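# Penry's Hand-Held Gripper: Demonstrations Without the Arm

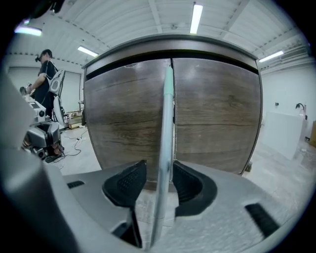 *A pale rod with a mint-green tip held upright between the pads, near the seam of a two-door cabinet. A headset operator reaches toward a robot at left.*

Oct 23, 2019

The usual way to show a robot arm a task is to drive the arm through it. An operator takes a controller, or pulls on a headset and reaches, and the arm follows while the joint angles are logged. The method produces clean data and it is slow. It also ties up the most expensive machine in the building for as long as the session lasts.

Penry, a small tooling company with a workshop in Fernside, sells a kit for the other method. The operator carries the gripper by hand, with a camera on board, and does the job directly. The recording is converted later into targets for an arm fitted with the same fingers. The kit consists of two hand-held grippers, one matching end effector with a flange adapter, a charging base, a calibration board, and a year of the Nuvora conversion software. We had it for 19 days.

## Hardware

The body is gray plastic. It splits along one seam for service, and we had ours open and closed again without stripping anything. The fingers carry black rubber pads, with a dotted texture molded into the gripping face. They are angled inward, so a thin object tends to settle toward the middle as the fingers close.

Thin objects are where hand-held grippers of this type often do badly. Flat pads let a rod roll, and once it has rolled the recorded pose is wrong even if the task gets finished. In our rod trials, which covered picking, carrying, and presenting at a gap, the Penry pads held orientation well enough that we stopped rejecting takes for slip. Heavier work was less convincing. Pulling on a stiff cabinet door with a hooked finger flexed the pad mount, and the flex shows up in the converted path as a short backward step at the moment the door lets go.

Ekkachai Wongsuwan, who designed the finger mount, attributes this to the screw spacing. A revised mount is due in December and will be sent to existing customers at no charge. The review unit had the old one.

## Conversion

Nuvora takes the camera recording and the finger-width signal and returns a tool path. Setup requires one pass over the calibration board at the start of each session. The software is strict about this and will refuse a session if the board was read at too steep an angle. The error message gives a code and no angle, so the operator has to guess at the correction. After the first two days we learned to hold the board flat and approach from directly overhead.

We recorded 177 takes across four tasks. Nuvora rejected 23 of them, nearly all for tracking loss close to large plain surfaces. Wood grain gave it no trouble. White walls did, particularly when the gripper came within a hand's length of one. Adding printed markers to the wall cured most of it, and the manual ought to say so.

Processing runs overnight on an ordinary workstation. A faster option through Penry's own server is sold separately and was not tested.

## Against headset operation

Our reviewer had used headset control on a Grarnby arm for the past year and expected the hand-held kit to lose on precision. It did, on one task out of the four: placing a part into a fitted recess. On the other three the converted paths ran on the arm without hand editing, and each had taken a fraction of the operator time.

Custódio Vilela, who handles customer installations at Penry, recommends keeping both methods. Headset sessions respect the arm's reach and joint limits as they are recorded. A person with a gripper can stand anywhere and reach behind things, and will happily record a motion the arm cannot make. Nuvora flags these after conversion, by which time the operator has gone home. A live reach warning would be the most useful addition to the product.

## Details

The battery is rated for up to 3 hours and ours fell slightly short. Replacement pads come in pairs and fit with two screws. The charging base takes both grippers, but only if the left-hand slot is loaded first.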